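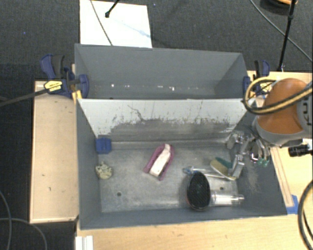

当サイトではCookieを使用しています。閲覧を続けると、Cookieの使用に同意したものとみなします。 [同意する] [設定]

作業ノート 22/12/2019
前世記憶の聞き取り、誘導文の改訂と録音の照合

前回からの続き。誘導文の第4稿を使って、右近さん(Ukon)の二度目のセッションを行った。誘導はAustra Stankevičius、記録は私。導入から覚醒まで途中の中断なし。

第3稿からの変更点は次のとおり。
・階段を下りるくだりを削除。前の稿では、ここで「地下室」の話になる人が続いた。階段がそのまま場面の材料になっていたと思う。
・「あなたは今、誰ですか」を「何か気がつくことはありますか」に変更。
・足元を見るように促す文は残した。履物の話は時代の見当をつけるのに便利だが、これも誘導の一種ではある。次の稿で外して比べたい。

右近さんの語りの要点。海の近い町、石の坂、魚を干す匂い。自分は女で、子どもが3人いる。末の子の名前が出かかって出ない。家の戸が重く、片手では開かない。町の名は最初は出ず、後半になって「トロルネン」に近い音を二度言った。Austraは聞き返さずに待った。この待ち方は良かったと思う。前回は私が「それは町の名前ですか」と口をはさんでしまい、その後の語りが全部町の説明になった。

録音を聞き直して、Trornenと表記することにした。ただし綴りは私の当て字なので、地名として検索しても意味があるかは分からない。右近さんは覚醒後、その音に覚えがないと言っている。子どものころに読んだ本や見た番組に出てきた可能性は残る。本人に読書歴を書いてもらうよう頼んだ。実家の本棚も見てきてくれるとのこと。

照合の手順についてErtürkさんと意見が分かれた。彼は、語りに出た事柄をすぐに地図や教区の記録と突き合わせたいと言う。私は、語りを全部文字に起こして封をしてからにしたい。先に調べると、次のセッションで誘導する側の声に出る。結局、文字起こしが済むまでは誘導役に照合の結果を伝えない、というところで落ち着いた。Ertürkさんは不満そうだったが、了承はもらった。

採点表の試用。語りから確認できそうな項目を抜き出すと8つになった。そのうち6つは、どこの漁村にも当てはまる内容(魚、坂、石の家など)。これを「一致」に数えてしまうと何でも一致になるので、別の欄に分けた。残りは戸の造りと、教会の鐘が割れた音で鳴るという話。鐘の件は面白いが、調べる当てが今のところない。

Puvbyの読書会で借りた体験記も読み終えた。著者が子どものころの夢から村を探し当てる筋で、読み物としては引き込まれる。ただ、どの時点で何を知っていたのかが後半ほど曖昧になる。夢の記録に日付がなく、手紙の返事が来てから思い出した細部と、その前に書いてあった細部が混ざっている。うちの記録では、後から思い出したことは必ず青で書き足し、元の行は消さないこと。

右近さんの体調。覚醒後に少し涙が出たが、すぐ落ち着いた。水を飲んで休んでもらい、帰宅後にも連絡をもらった。夜は普通に眠れたそうだ。子どもの名前を思い出せないことが気にかかるようなので、次回はこちらから名前の話題に触れない。本人が話せば聞く。

覚え書き
・録音の後半、声が小さくて聞き取れない箇所がある。マイクを枕側に寄せる。
・同意書の文面に「語られた内容が事実であることを保証しない」の一文を入れる。Austraが下書き中。
・第5稿は足元のくだりなしで作る。
・次のセッションは3月。それまでに文字起こしを終え、Ertürkさんに写しを渡す。
・体験記の返却。しおりを挟んだままなので抜いておく。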